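Skultetti Card Printing - Frequently Asked Questions

Home | Stock Cards | Custom Orders | Paper | FAQ | Contact

Last revised 10/08/2021

Jump to: Artwork files | Paper and envelopes | Proofs | Printing | Shipping and pickup | Changes and reprints

ARTWORK FILES

What file types do you accept?

PDF is preferred. We also take TIFF and EPS. Word processor files are not accepted, as the line breaks move when the file is opened on a different computer. If a word processor is all you have, export to PDF and check the export before you send it.

What resolution should my artwork be?

400 dpi at final print size for scanned drawings, paintings and lettering. Enlarging a smaller file in software to reach 400 dpi does not add detail, and we will return the file if the edges are visibly soft. Vector artwork has no resolution requirement, but any image placed inside it does.

How much bleed do you need?

One eighth of an inch on all four sides for any card with color running to the edge. Keep text at least one quarter of an inch inside the trim line. On folded cards, keep text the same distance from the fold.

Do I need to convert my fonts to outlines?

Yes, for EPS. For PDF, either outline or embed them. Keep an editable copy for yourself. We can't correct a spelling mistake in outlined text.

How should a folded card be laid out?

Send two pages. Page one is the outside, with the front of the card on the right half and the back on the left half. Page two is the inside. For a card that opens upward, the back panel goes at the top of page one and must be upside down relative to the front. This is the most common layout error we receive, so fold a paper copy first.

Can I send pencil or watercolor originals for scanning?

Yes, up to letter size. Originals are scanned flat and returned with the finished order. Glitter, pressed flowers and loose pastel can't go on the scanner. Fix pastel and charcoal before mailing.

PAPER AND ENVELOPES

What is your standard card stock?

Nuslow Smooth White, 354 gsm, uncoated both sides. It takes fountain pen ink well if allowed a minute to dry. Nuslow Cream is the same weight and costs the same. Other colors are by special order and add time to the job.

Can I write on the inside of a coated card?

Coating goes on the outside only unless you ask for both sides. Ballpoint, pencil and fountain pen all work on the uncoated inside. A coated surface needs a permanent marker.

Which envelopes come with the cards?

Tilladel square-flap envelopes, one per card, white or kraft. Spare envelopes can be added on the order form in packs of 10. If you plan to address by hand and your list is long, add a pack.

Are the envelopes gummed or self-seal?

Gummed. Self-seal is available in white only, and should be used within a year of delivery. Store either type flat and dry.

Do square cards cost more to mail?

Usually, yes. Postal services tend to charge extra for square envelopes, and for anything stiff or uneven in thickness, such as a card with a wax seal or a ribbon knot. Take a finished, sealed card to the post office and have it weighed before buying stamps for the whole batch.

PROOFS

Do I get a proof before printing?

A PDF proof is sent for every custom order. Printed proofs are available for a fee, credited back if the order goes ahead. Nothing is printed until you approve the proof in writing.

Why does the color on my screen look different from the card?

Screens give off light and paper reflects it. Bright oranges, greens and violets lose the most when printed. Uncoated stock also absorbs ink, which makes dark colors look slightly flatter. If one color matters a great deal, order a printed proof.

What should I check on the proof?

Names, dates, times and street numbers first. Then the fold direction, the envelope size and the quantity. Have a second person read it - preferably one who has not seen the wording before.
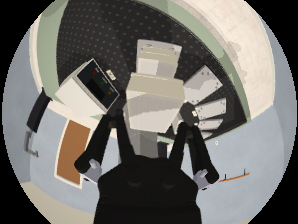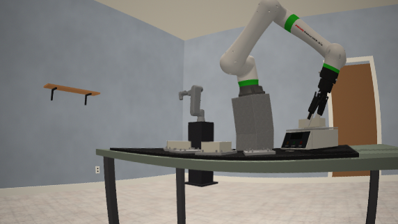 PRINTING

What is the smallest order?

10 cards of one design for digital printing. Letterpress and foil start at 61, which is one full sheet run including the waste allowance we need for setup. We do not combine designs to reach the minimum.

What is the difference between letterpress and digital?

Letterpress pushes a raised plate into the paper and leaves a dent you can feel. It works best with line art, borders and type. Photographs and soft washes should be printed digitally.

How thin can a line be?

For letterpress, half a point. For foil, one point, with at least one point of space between lines. Script typefaces with fine hairlines often fail this at small sizes. Make the type larger or pick a heavier script.

Can I print white or metallic ink on dark paper?

White, no. Use white foil. Metallic foils are available in gold, silver and copper.

SHIPPING AND PICKUP

How long does an order take?

Digital: five working days from proof approval. Letterpress and foil: 10 working days. Shipping time is extra. May is our busiest month, and rush service is closed for all of it.

Can I collect my order?

Yes, from the front counter in the Böttcher Building. Wait for the pickup email first, and bring the order number.

How are cards packed?

Flat, unfolded and scored, banded in paper. Folding is an add-on. Letterpress cards are interleaved with tissue.

CHANGES AND REPRINTS

Can I change my order after approving the proof?

Only if plates have not been made. After that, the plate charge applies again.

What if there is an error?

If the card does not match the approved proof, we reprint at no charge. If the error is in the approved proof, a reprint is charged at the regular rate less the setup fee. Report problems within two weeks of delivery and include a photo of the card next to its envelope.

Do you keep plates and files?

Files are kept for two years, plates for one. Quote the old order number on the form to reorder.

Didn't find your answer? Use the contact form and include your order number if you have one.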